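Prornero, "Louro" – finally, the record I wanted from them

20 February 2020

I should say up front that I've been a grumpy Prornero fan for years. I loved the first album, put up with the second, and sold the third to a guy at a record fair for less than I paid for parking. So when Denise Hollis texted me in October to say there was a new one coming and it was "mostly piano," I wrote back something rude and forgot all about it.

Well! I've had Louro on for most of this month and I owe Denise a drink.

If you don't know the band, they're a four-piece who started out playing very loud, very fast guitar music in rooms that held 67 people if everyone breathed in. Joscha Ackermann sings and plays most of the guitar, Nigel Furnival plays bass and writes the strange little instrumentals that always end up buried at the end of side two. They put out the debut on Stunance in a run of 1000 copies, and mine is number 46, written on the inner sleeve in green pen. I bring this up at parties.

Louro is slower than anything they've done. The opener, "Venddale," takes almost two minutes to get to a drum, and the first time through I kept checking that I hadn't put it on at the wrong speed. Then the whole band comes in on one chord and sits there, and Ackermann starts singing way down at the bottom of his range (I didn't know he had a bottom of his range). It's a song about driving back to the town you grew up in and not getting out of the car. He sings the street names like he's reading them off a list. I've never been there and I got homesick for it anyway.

Track two is the single and it's fine. Catchy chorus, handclaps, you'll hear it in a coffee shop. I skip it about half the time, sorry.

Then there's a run from three to six that I think is the best thing they've ever recorded. "Paper Boats" has the guitar part I've been trying to learn on my lunch breaks and can't, the one with the open low string droning under everything. "Cousins" is just voice and organ. "The Long Way to the Pharmacy" is the funny one, and it's also the one that made me pull over. I won't spoil the last verse. Aurelio Montes produced the whole thing and you can hear him leaving stuff in – chair creaks, somebody breathing before a line, a door at the end of "Cousins" that made my dog bark the first three times.

I have complaints, of course. The sequencing on the second half is a mess. Two long songs in the same key, back to back, and then a fast one that sounds like it was left over from the album I sold. The drums on that one are so bright they hurt in headphones. And why print the lyrics in pale gray on white? I'm not getting any younger here.
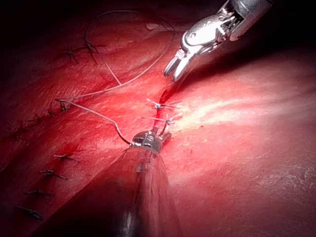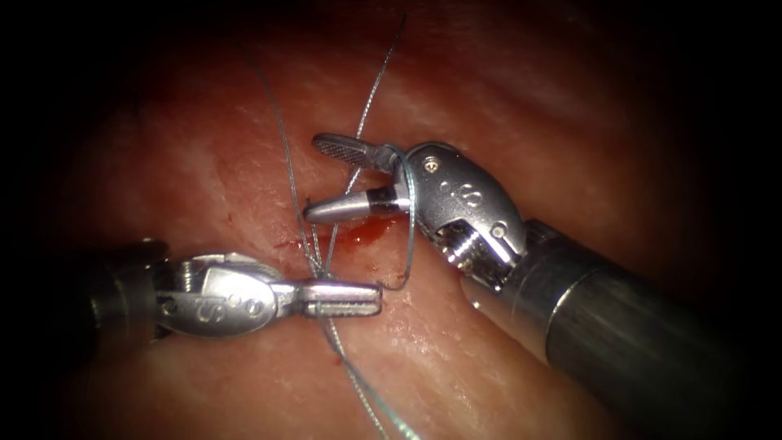
Anyway, the closer. Furnival's instrumental this time is called "3371" and it's nine minutes long, and for once they didn't hide it behind a bunch of silence. It starts with one bass note, and the same bass note, and the same bass note again, and by the time the piano shows up you're ready to kiss it. My friend Roland Marsden, who hates everything I like, asked me what was playing and then asked me to start it over. That has happened once before in all the time I've known him, and that was for a Christmas record.

I've seen people call this a sad album and I don't really hear it that way. It's tired, maybe, the way you're tired after helping somebody move. There's a lot of room in it. I've been cooking to it, which I could never do with the first one unless I wanted to lose a finger.

Four stars, and I'd go to four and a half if they'd cut the fast one. Get the vinyl if you can, because the break between sides falls right after "The Long Way to the Pharmacy" and you're going to want a minute before you flip it. They're supposed to be touring in the spring and I'll post the dates once I have them. If anybody has figured out the tuning on "Paper Boats," please leave it in the comments, my fingers are killing me.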